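Pusard waiting list planner, a quick review
11/20/21
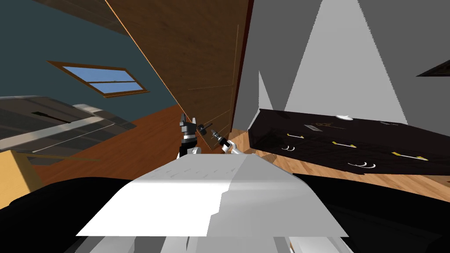

Two arms and a wood-grain panel, simulated.

Been using Pusard for 3 months now at our outpatient clinic so time for a proper write-up. Short version – good at the counting, poor at the people.

What it does: takes your referral list, sorts by clinical priority and weeks waited, suggests who gets the next slot. We came off Rebelo, which did the same job slower and crashed if you had more than 80 names open.

Good stuff first. Import is quick. Flags anyone coming up to 90 days in orange, and you can change that limit without ringing support. Reports are readable, my manager even printed one.

Now the gripes. Cancelations. Patient rings up, can't make it, you move them – and the wait clock resets to zero unless you tick a tiny box on the second screen. Found 20 people in our list who'd lost thier place that way. All fixed by hand. Not OK for something sold to hospitals.

Also no way to note "needs an interpreter" or "can't do mornings" except in free text, and you cant search free text. Funix has had that for years.

Support: email only, polite, slow. The reset thing is "planned for February". We'll see.

Would I buy again? For a small clinic with one careful person on bookings, yes. Big department, wait for the fix or look at Stunero, dearer but the audit trail is much better.

3 out of 5.

Kekeli Ofori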